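Long one today, so get yourselves a cup of tea. I've been promising a thread on the camera placement work since October and I finally have something I'm willing to put my name to. It's about training robot arms in simulated kitchens and what the policy learns to lean on while it's in there. (1/11)

Background for those who weren't around for the last thread: Mimo is our set of rendered kitchens. Counter, sink, microwave, a few things to pick up or put things into. We train a policy on demonstrations collected in those kitchens, then we ask it to do the same jobs from a view it hasn't had before. (2/11)

For ages we had one fixed camera looking down over the counter, and the scores were lovely. Then Marit Engebretsen moved that camera a little way along (a hand's width, if the kitchen were real) and the scores fell through the floor. She was very kind about it. I went for a walk. (3/11)

The dull explanation would be that the policy had never seen a shifted view, so of course it struggled. True, but we wanted to know which part of the view it was missing. Was it the object it had to reach for, or was it everything else? (4/11)

So the method, which Cosmin Enache named Narent and which I still can't say without smiling. We take a trained policy, render the same instant from a shifted camera, and swap regions between the two views one at a time. Then we measure how far the predicted action moves. Big movement means the policy cares about that region. It's a very simple idea and I kept waiting for somebody to tell me it was silly! (5/11)

We did this on 500 rendered instants with 4 camera shifts each. Siiri Suominen wrote the bit that keeps the lighting matched across the swaps, which took her far longer than the rest of us put together, and without it the numbers are rubbish because the policy reacts to the seams. If you try this at home, please start with the lighting. (6/11)

What we found: the policy trained on one camera cared more about the big fixed things along the back of the counter than about the thing it was meant to pick up. Sinks and microwaves, mostly. It had learned where it was from the furniture and was more or less reaching from memory. You can see why it would, those shapes are large and pale and they never wander off. (7/11)

Then we retrained with the camera jittered during rendering, same demonstrations, same number of steps. The attention moved over to the target object, and the drop under a shifted camera shrank to something we can live with. On the original fixed view it did slightly worse than before, and I want to be plain about that, as I've read too many threads where that part goes missing. (8/11)

Things I'm less sure of. Objects that sit right at the border of the view still give us trouble, with or without jitter. A pot half in and half out of view gets a wildly different prediction depending on how much of the lid is showing. Aurel Pascu thinks it's our cropping in training. I think it's something deeper, and we have a bet on it (the stake is pastries). (9/11)

Also, all of this is in simulation. We have 2 real arms booked over the summer and I'd love to tell you it'll carry across, but our rendered counters are very clean and my own kitchen certainly isn't. Cosmin's group at Onu tried an early version on their setup and saw the same direction of effect, a good deal noisier. (10/11)

Enormous thanks to Marit, Cosmin, Siiri and Aurel, and to everyone at Bisum who let us hog the render queue for over 900 hours. The write-up is being tidied and I'll post it when it's fit to be seen. Questions very welcome, particularly from anyone who has fought with objects at the border. I'll be slow today but I do read them all. One of the Mimo kitchens to finish. (11/11) 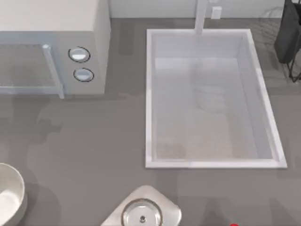

Mimo kitchen, rendered view: microwave and sink at the back, lidded pot or kettle at the bottom border.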